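Relatório de andamento do projeto Zamness
Para: coordenação do fundo Arrieta
Data: 06/11/2021

Oi, pessoal! Segue o relatório do período, um pouco mais comprido que o anterior porque desta vez tem bastante coisa para contar (e uma conta para acertar, que deixei para o fim).

Começando pelo que vocês mais cobraram na última reunião: a coleta em casas de verdade. Em April a gente ainda estava gravando tudo na bancada do laboratório, com toalhas dobradas sempre do mesmo jeito, e o modelo aprendia lindamente a pegar toalha em cima de bancada. Só isso. Agora estamos levando a garra de mão para dentro de quartos, salas e lavanderias, e a diferença nos dados é enorme. Fechamos o período com 3,646 demonstrações gravadas, das quais 2,288 passaram na revisão e entraram no treino. Eu queria uma taxa melhor, confesso, mas boa parte do descarte vem das primeiras semanas, quando a calibração da câmera ainda escorregava no meio da gravação e a trajetória saía torta.

O foco continua sendo tecido e roupa, que é onde o método da Piren (o que usamos como ponto de partida) mais sofre. Roupa acolchoada virou minha obsessão! O material cede, a borda some, o brilho do nylon confunde a segmentação, e a garra tem que chegar bem rente para prender só a peça e deixar a colcha de baixo no lugar. Passei semanas mexendo na parte de contato e acho que achamos um caminho: em vez de prever um único ponto de pega, o modelo agora propõe 5 candidatos por imagem e escolhe entre eles com base no ângulo dos dedos. Nos testes offline a escolha bate com a do operador em 80% dos casos com peças escuras, que eram as piores da lista.
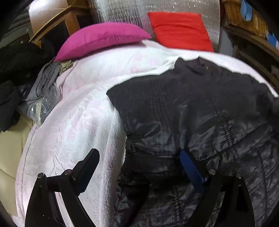
Garra de mão sobre a cama, com o dedo direito na jaqueta acolchoada azul-marinho.

Quartos assim são ótimos para nós. Tem estampa clarinha, tem superfície que reflete, tem roupa preta amontoada perto de almofada colorida, e o operador precisa decidir por onde entrar. Na bancada essas decisões nem apareciam. O preço é que cada casa exige uma sessão de calibração própria, e isso come um pedaço da manhã antes da primeira gravação valer. Estou testando uma rotina mais curta, feita com um cartão de marcadores só, e se os números se mantiverem passo a usar em todas as visitas.

Sobre o que não andou: a lente. A grande-angular é uma mão na roda porque mostra os dedos e o ambiente ao mesmo tempo, mas a distorção perto das bordas continua atrapalhando a estimativa de profundidade. Tentei corrigir a imagem antes do treino e o resultado piorou um pouco, porque perdemos justamente os cantos, com o contexto em volta da peça. Tentei também passar os parâmetros da lente direto para a rede. Ficou melhor, só que o treino demora bem mais e ainda não rodei vezes suficientes para afirmar que o ganho é real. Prefiro não colocar gráfico disso por enquanto.

Outra pendência é a transferência para o braço fixo, o Herkon. A montagem está pronta, os dedos são os mesmos da garra de mão (fizemos questão disso) e o controle já responde, mas faltam os ensaios com roupa. O que rodamos até agora foi movimento em vazio e umas pegas em pano de prato. Correu bem, mas pano de prato é fácil demais para eu me empolgar.

Próximos passos, na ordem em que pretendo atacar: refazer a revisão das gravações descartadas por calibração (desconfio que dá para recuperar uma parte), começar os ensaios no Herkon com jaquetas e cobertas, e escrever a seção de método do artigo, que está atrasada por culpa minha.

E a tal conta: as almofadinhas de contato dos dedos gastam mais rápido do que eu tinha posto no orçamento. Queria remanejar a sobra da rubrica de transporte para comprar um lote novo. Se estiver tudo bem por vocês, mando o formulário ainda este mês.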